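Thin Wooden Sticks: Handling, Sorting and Storage FAQ

Print this page | E-mail this page

Applies to the Woltia stick range and to the Bedville and Tangen mixed packs.
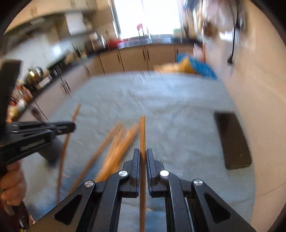 Wooden sticks on a grey-blue cloth. The end of the centre stick is blunt and squared.

What are the sticks supplied for?
Model making, plant labels, light craft frames and spacing work. They are not food grade and should not be used as skewers or stirrers.

Why do sticks in one pack differ in colour?
The timber is unstained. Colour depends on the part of the plank from which the stick was cut, and a single stick may change shade along its length. Orange-brown and reddish-brown lengths are both normal. Fine dark grain is also normal and does not indicate a crack. If a uniform colour is needed, sort before cutting and keep offcuts with the lengths they came from.

How do I tell grain from a crack?
Draw a fingernail across the line. Grain is level with the surface. A crack will catch the nail, and will usually open slightly when the stick is flexed by hand. Discard cracked sticks or cut back past the damage.

Some of my sticks are bowed. Is this a fault?
A slight bow is accepted. The limit is 4 mm, measured at mid-length with the stick laid on a flat surface and both ends touching. Sticks over the limit can be returned within 15 days of delivery or used for short parts.

Can a bowed stick be straightened?
Sometimes. Lay it under an even weight on a flat board for 8 hours, turn it over and repeat. Do not steam it or put it in an oven. A stick that springs back after two attempts should be cut into shorter lengths.

What surface should I sort on?
A table with a plain cloth pulled flat. On a bare tabletop thin sticks roll and slide when touched. Choose a cloth in a colour well away from brown, such as grey or blue, with a close weave. Towelling snags on the cut ends. Folds in the cloth will give a false reading when checking for bow, so use the bare table for that step.

How should a single stick be picked up?
Grip it across the shaft and lift straight up. Dragging it sideways disturbs the other sticks and can raise splinters. Use light, even pressure from both sides. Flat gripping faces mark the wood less than pointed ones.

Are the ends meant to be blunt?
Yes. All lengths in the Woltia range have square-cut ends. If a point is required, sand it to shape; a knife tends to follow the grain and split the end.

How should the sticks be stored?
Flat, fully supported, in a dry room. Storing them upright in a jar causes bowing, particularly in longer lengths. Keep them away from radiators and outside walls. The original carton is suitable if it is kept level.

How many sticks are in a trade carton?
850, mixed lengths. Cartons are filled by weight at the Trornau depot and then checked. Report a shortage before opening the inner wrap.

Can I glue, paint or varnish them?
Yes. Wipe off dust first with a dry cloth. Ordinary white wood glue is suitable. Water-based paint raises the grain, so allow the first coat to dry, sand lightly and apply a second.

Do you cut to length?
Trade orders only. State the finished length and the tolerance on the order form.

Contact: Woltia Timber Sundries, Trornau depot, customer desk (closed Sunday) | © Woltia Timber Sundries. All rights reserved. | Back to top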